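Small Things in Tins: How I Finally Sorted the Bead and Candy Drawer

Saturday, February 8, 2020

If you have been reading along for a while you know about The Drawer. It's the wide one by the stove that should hold pot holders and instead holds every little bag of beads, buttons, gummies and cake toppers that has come into this house since we moved to Ulley. I cleared it out last week and I'm so pleased with myself that you're getting a whole page on it!

First thing, get rid of the bags. I know the zip ones seem handy, but they slump and they slide to the back and then you own three bags of the same yellow beads. What I use now is old tins. Cookie tins, tea tins, mint tins, the pretty ones people give you at the holidays that you feel bad throwing away. Kaisu Jääskeläinen from my Thursday craft night gave me a stack of them when she moved, and I've picked up more at the thrift store on Geum Street for 39 cents apiece (the dented ones are cheaper still, and a dent doesn't bother a bead).

Wash them in warm soapy water, dry them right away with a towel, and then leave them open overnight. Don't skip the overnight part. Water hides in the rolled rim and you'll get rust spots, and if you've put candy in there, well, yuck.

I do all the sorting on the kitchen counter. I used to do it on the rug in front of the TV and I was finding beads with my bare feet until March. Stone is nice and smooth, anything that gets away from you is easy to spot, and you can sweep the strays into your hand with the side of a playing card.

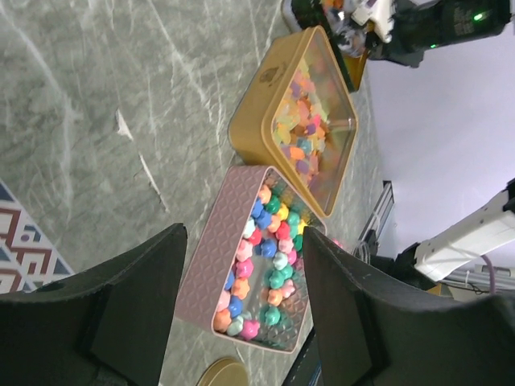

Pick a shallow tin for beads and a deeper one for anything you grab by the handful. With beads you want to see every color without digging, and once they're more than a layer or two deep you're back to stirring with one finger looking for the last lavender one. I like to push mine out to the sides so I can pick from the edge. Flower beads are the worst for rolling under each other, by the way. Plain round ones behave much better.

Don't fill anything to the top, either. My rule is a thumb's width below the rim, so the lid goes on without a fight. The Bodaden organizer I bought years ago had 27 little compartments and I filled every one of them to bursting, and the first time I tipped it sideways I had one big compartment. Never again.

Now, candy. Please, please keep the candy tins and the bead tins on different shelves if there are small kids around, or grandpas who snack without their glasses on. A lot of craft beads look good enough to eat these days. I put a strip of masking tape under each tin and write FOOD or NOT FOOD on it in marker, and the food ones live up high.

Any tin that's going to hold candy gets a piece of wax paper cut to fit the bottom. Trace around the tin with a pencil, cut just inside the line, done. Gummies will weld themselves to bare metal in a warm kitchen. If yours have already clumped, a tiny pinch of cornstarch and a gentle shake gets most of them apart.

For serving, get yourself a real metal scoop. I went back and forth on this one, I had a plastic scoop from Fliltemley for ages and it picked up the smell of everything it touched, licorice especially. A polished metal one rinses clean in a second and the candy slides right off.
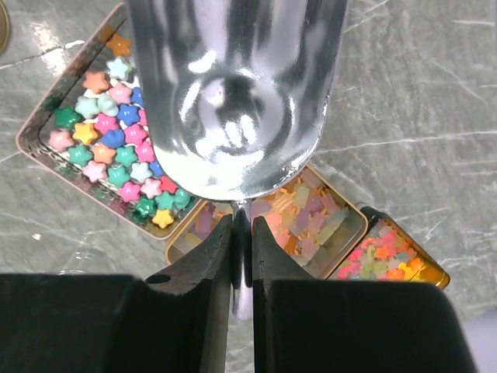
Keep one scoop for food only and hang it up somewhere it won't wander off to the craft shelf. Mine has a hook inside the cabinet door. Dry it with a soft cloth after you rinse it or you'll get water spots all over, and if it goes dull, a bit of baking soda on a damp sponge brings the shine back. Go easy, no scrubby pads!

Hard candies don't need the cornstarch trick, but they do get tacky when it's humid, so close the lid between visits. I've tried putting a few grains of rice in a twist of coffee filter in the corner of the tin and it seems to help in July. My sister swears by a slice of bread but I think that's for brown sugar.

Last bit, stacking. Biggest on the bottom, lids on tight, and no more than three high or you'll never bother getting to the bottom one. If the lids are slippery, a square of that rubbery shelf liner between each pair keeps them put. I had half a roll left over from doing the pantry.

Next up is the button jar, and I'm a little scared of it. If anyone has a good way to keep matching sets together that doesn't involve threading them all on string, leave me a note below.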